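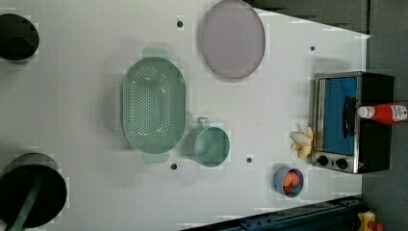

One member asked whether the table would stay at its present height once the arm was signed off. The chair replied that the height was fixed for the season and that any change would come back to this meeting.

Item 2. Matters arising
The minutes of the September meeting were agreed. The Kendadel workshop remains open to the build group until 9 pm.

Item 3. Gripper fingers
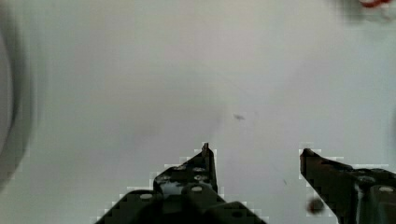 A member writing from Kincaid asked that spare screws be kept in the workshop, as the last order had been slow to arrive. This was agreed. A box of 27 is to be bought from the tools budget, which stands at £424.

Item 4. Kitchen task
The group received the Nesia build report. The practice set is to include plates, bowls and a colander - all light enough for the present fingers - and no glass is to be added before the next review.

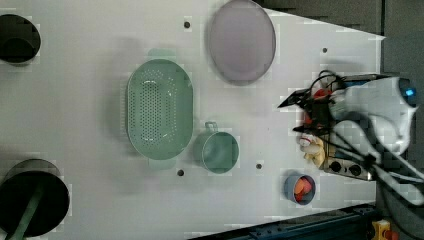
It was further agreed that no more than 2 people should work at the table during a run, and that one of them should stay within reach of the stop button. The Jota control software will not be updated until the cable routing has been checked.

Item 5. Lifting trials 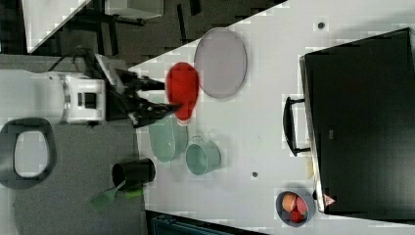
Fig. 4. Red item held in the gripper, kitchen table.

The trials will continue in their present form. A written report is due in nearly 3 weeks.

Item 6. Any other business
None. The meeting closed at 8.40 pm.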